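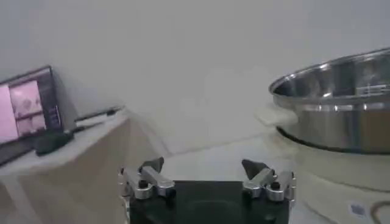 Floor area at Custham.

Cleltano to extend spare parts service for kitchen goods

Cleltano will open a second parts counter in Hustville in September. The counter will hold 400 stock lines for hand-operated and electric food preparation goods, including lids, seals and cutting discs. Orders placed before noon on a Tuesday will be sent the same day.
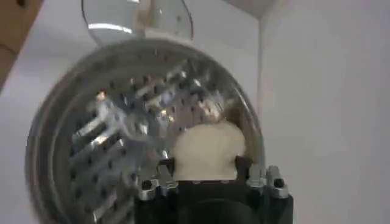 Metal grating disc in a clear container, Custham.

The Custham counter handled 1384 orders last year. Its range and opening hours are unchanged – returns will still go through the Baert depot.

Press contact: Godelieve Michiels, Cleltano, Custham.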